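The Great Tub Sort, Part Two

So I finally did it. After two winters of shoving things onto the nearest flat surface and promising myself I'd deal with them "when it warms up," I have sorted the whole back workroom, and I am so pleased with it that I keep wandering in there with my coffee just to look!

If you read part one you'll remember the state of play. The room at Henden was meant to be for seed starting, bike repairs and the odd bit of furniture painting. What it had become was a place where extension cords went to breed. I had four cardboard boxes of what I can only call "mixed," and every one of them had at least one tube of dried-up caulk in it. I owned five tape measures. I could find none of them when I needed one, so I'd been measuring things with a piece of string and my own forearm.

The thing that got me going was a damp box. I picked it up on a Wednesday evening to get at the hose fittings, the bottom gave way, and 652 wood screws went across the floor. I know it was 652 because the label said 700 and I had used 48 of them on the raised beds (I'd penciled the running total on the lid, which tells you a lot about how I keep records and nothing good about how I keep boxes). I was still finding them in my shoes a week later.

Cardboard is over, I decided. Everything was going into plastic.

I did go back and forth on what kind. For a while I was set on solid colored totes, the sort you see stacked in garages, because they look so smart in a row. A neighbor down the road has them, all dark green, all the same size, and I was jealous for a good while. But I know myself. If I can't see what's in a thing, then as far as I'm concerned the thing is gone. I will buy another one. That's how you get to five tape measures.

So it had to be something that lets a bit of light through. Not crystal clear – I tried a clear one from the kitchen and it made the insides look like a shop window after a burglary – but that frosted, milky sort of plastic, where you get the color and the general shape of what's in there and your brain fills in the rest. It's forgiving! You can throw your string and your twist ties in there any old way and it still looks calm from across the room.

Then there was the question of what to put them on. I'd had my heart set on wood. I even priced up some planks. But this is a room where things get watered, and where I come in from the yard with muddy hands and put them on everything, and the one wooden shelf I already had in there was going fuzzy at the back. Plastic again, then, and since I was going plastic I thought I might as well go cheerful.

Blue it is. Bright, shiny, swimming-pool blue.

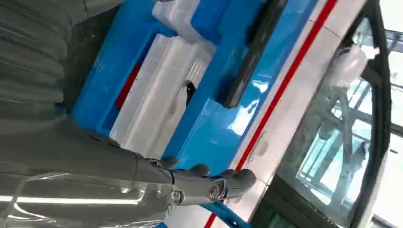 Frosted tubs on the blue, over by the window.

I love it so much. I had a real wobble before I committed, because the rest of the house is all oatmeal and gray and I've never been a primary colors person, but a workroom is a different animal. You want to feel awake in there. With the light coming in the window, the blue bounces it right back at you, and the white tubs sort of glow. Even on a dull morning it's a happy place to stand.

The red stripe is my favorite part. It's only thin, and it runs along where the blue meets the white panel, and it pulls the whole thing together in a way I can't explain. I've caught myself thinking about where else in the house could use a thin red stripe. (The answer is probably nowhere. I'm still thinking about it.)

OK, the actual sorting. I've had a couple of messages asking how I went about it, so I'll put down what I did, and you can take or leave any of it.

I emptied everything onto an old bedsheet on the floor. All of it, in one go. I've read plenty of advice saying to do one box at a time so you don't get overwhelmed, and I'm sure that's sensible, but I need the horror of seeing it all together or I don't throw anything out. One roll of garden wire seems reasonable. Six rolls of garden wire in a pile is a cry for help.

Then I made heaps by job and not by type. This was the big change from last time. In my first attempt (the one that lasted until the following month) I put all the tapes together, all the knives together, all the glues together, and it looked gorgeous and was completely useless. To fix a puncture I had to open three boxes. Now everything for bikes lives with the bikes stuff, and if that means there's a pair of scissors in every tub, fine, there's a pair of scissors in every tub. I own enough scissors. I found that out on the bedsheet.

The heaps came out like this:

Seeds and starting: trays, labels, the good pencil, the little dibber, twine.
Bikes: patches, levers, chain oil in its own zip bag, rags.
Painting: brushes, masking tape, sandpaper, a lid opener, more rags.
Hose and watering: connectors, washers, clips, the timer I have never once set correctly.
Hanging and fixing: picture hooks, wall plugs, all those screws.

And then one small tub called Pindix. Every house has a Pindix, I think. It's a word we made up as kids for the bits that come off things, when you don't know what thing. Odd knobs, a key, half a hinge. I used to feel guilty about keeping them. Now they have a tub and a rule, and the rule is that when the tub is full I tip it out and start again.

Labels I kept very plain. I have gone down the fancy label road before, with the machine and the nice font, and all that happens is you run out of tape and stop. A strip of masking tape and a fat marker. If the contents change I rip it off and do another. It takes four seconds and looks fine.

A few things I'd do differently. I bought the tubs before measuring, which after all that business with the tape measures I really should have known better than to do. I got away with it, just, but I had a nervous car ride home. I'd also wipe the shelving down before loading it up. Shiny blue shows every fingerprint, and I ended up taking everything off again the next morning to give it a proper polish with warm water and a drop of dish soap. And go easy on the weight! My hanging and fixing tub was so heavy the first time that I couldn't slide it toward me with one hand, so I've split it and moved the screws down low.

Cost-wise I'd given myself 200 dollars for the lot, and I came in under, with enough left for a new bulb and a rather nice hand brush from Clulness, my favorite hardware place in the world, where I went in for a hand brush and stayed an hour and a half. If you're ever out that way, go and look at their drawer of cabinet handles. Bring a snack.

What's surprised me most is how much more I'm doing in there. I fixed the slow leak on the green bike the same evening I noticed it. I painted the stool that's been waiting since the Wubshet Street apartment. On Saturday I went in to get a washer, got the washer, and came out again, and the whole trip took less time than it used to take me to find the light switch.

Next up is the corner by the door, where the rakes live. I have thoughts about wall hooks and I've been sketching them on the backs of envelopes. If anybody has a good way of hanging a really long-handled hoe without it swinging around and getting you in the ear, please leave it in the comments, because my ear would be grateful.

Recent posts
The Great Tub Sort, Part One: I Own How Many Scissors
Painting the Kitchen Stool (Twice)
What I'm Sowing Early at Henden
A Whole Afternoon at Clulness
Soup for a Cold Workroom
My December List of Things to Fix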